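Reading the Sky Over Pritton: talk notes
Winter evening series, Pritton Library, downstairs room
December 7, 2020

Slide 1: title

Say hello, wait for the latecomers, check the back row can hear me. Mention that the heater on the left makes a noise when it kicks in, so I'll stop and start again if I have to.

Opening: I've kept a rain gauge and a thermometer in my yard since I moved up here, and I'm no scientist. I sell flooring. But I write down the numbers every morning before coffee, and after enough mornings you start to have opinions. Tonight is mostly opinions, with a few numbers to keep me out of trouble.

Slide 2: where we are

Map of the valley. Pritton is the dot in the middle. The ridge to the west is Ploralau, 1850 feet at the top, and that ridge is behind half of what I'm going to say. Lahtinen is the lake, over on the east side. My house is between them, closer to the lake.

Point out the gap where the road goes through. Cold air loves that gap! On a clear still night it drains down off Ploralau, finds the gap and slides right into the low end of town. If you live down there you already know this from scraping your windshield while your cousin up the hill is driving around like it's spring.

Ask: who here lives below the bridge? (Let them grumble.)

Slide 3: why the forecast on your phone is off

Your phone app is working from a grid. It chops the land into boxes and gives you one answer for the whole box. If the box has a ridge on one side and a lake on the other, the answer is going to be a kind of average, and you don't live in an average. You live at one address.

So when the app says 34 and rain, I want you to ask which side of the box you're on. Up at Trostolitz, 34 and rain is usually snow. Down by the water it's just miserable.

Don't spend too long here. Last time I got stuck on this slide and lost the last ten minutes of the talk.

Slide 4

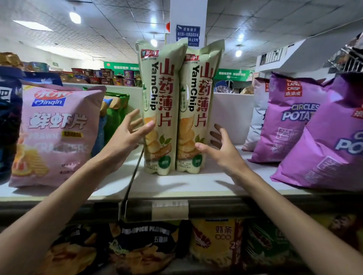
Yam chips, side by side on the shelf.

Quick reminder that the break is halfway through, the coffee is on the table by the door, and please bring your cups back with you. Then straight on.

Slide 5: the September storm

Everybody remembers this one, so let people nod. The low came up from the southwest and just parked. I emptied my gauge three times. The thing I want them to see on the chart is how the rain came in bands, with gaps in between where the sun nearly came out. People went outside in those gaps, started cleaning up, and got soaked again.

Story: I was one of those people. I had the ladder up against the gutter when the third band came over the ridge. You can hear it before you feel it, by the way — it sounds like a truck on gravel a long way off. I got down that ladder faster than I have ever gotten down anything.

Then the useful part. On radar, a gap between bands looks a lot like the end of the storm if you only check the still picture. Run the loop. Watch it for a minute and see whether there's more green behind the gap, and which way it's heading. If the wind in your yard is still out of the southeast, I'd leave the ladder in the garage.

Slide 6: wind direction, the cheap forecast

If they remember one slide, I'd like it to be this one. Go slowly.

West wind: comes down off Ploralau, dries out on the way. Good laundry wind.
Southeast wind: wet air getting pushed up against the ridge. Clouds stack up, rain by supper more often than the app says.
North wind: clear and sharp, and a frost if it drops off after dark.
East wind off Lahtinen: in fall this is fog. In deep winter, before the lake freezes, it's those little snow showers that cover one street and skip the next.

Hold up the ribbon on the stick. A ribbon on a stick is all you need. Put it well away from the house or it'll just tell you about your house.

Break, ten minutes. Restart the projector if it has gone to sleep.

Slide 7: welcome back
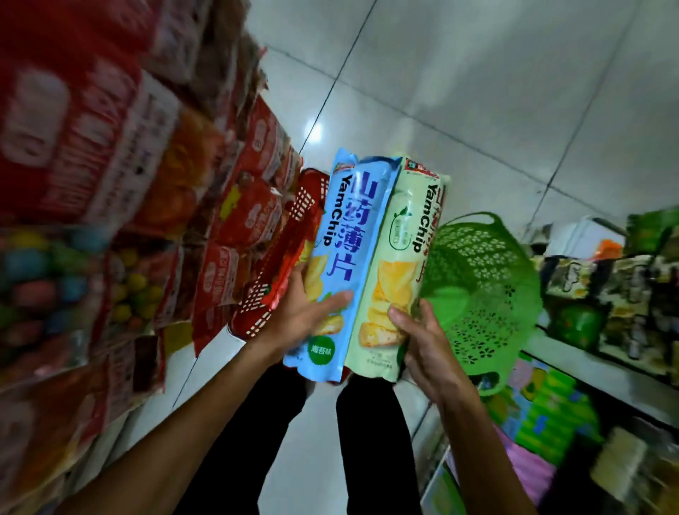
Yam chips again: a light blue bag and a pale mint green one.

Take the questions that came up over coffee first, then move on. If the woolly caterpillar question comes up, be nice about it. My grandmother swore by them too.

Slide 8: clouds worth knowing

Keep it to the ones we get. High thin streaks thickening up from the west, with a ring around the moon: something wet may be on the way in the next day or so, and I'd start looking at the forecast more often. Low gray lid with no texture at all: that can sit over the valley for a week, and it doesn't mean much except that you'll be in a bad mood. The smooth lens-shaped one that sits just past the ridge and doesn't move means strong wind up top, even if it's dead calm on Main Street.

Show the lens cloud drawing for a bit longer, people like it.

Slide 9: snow line

Explain that rain and snow are often the same storm at different heights. The line where one turns into the other goes up and down during the day. I've driven up the Trostolitz road in plain rain and hit slush at the second bend, then real snow by the turnout, in a climb of 800 feet. Coming back down an hour later the slush started 500 feet lower. Same road, same storm, bald tires. (Pause for the tires. I've replaced them.)

Tell them to carry a shovel and a blanket from now until the end of March. A bag of sand too, if there's room in the trunk.

Slide 10: starting your own record

A plain straight-sided gauge, out in the open, away from trees. A thermometer in the shade, at about chest height, on the north side of something. A notebook. Same time every day, and if you miss a day leave it blank. Don't guess! I guessed for 2 weeks one summer when I was away and I still don't trust that page.

Pass the notebook around here. Ask for it back.

Slide 11: questions

Repeat each question out loud so the back row gets it. If someone asks whether it's going to be a hard winter, say I don't know, and that I've bought extra firewood anyway.

Sign-up sheet for the rain gauge group is by the coffee. Chairs go back against the wall, lights are the switch behind the door.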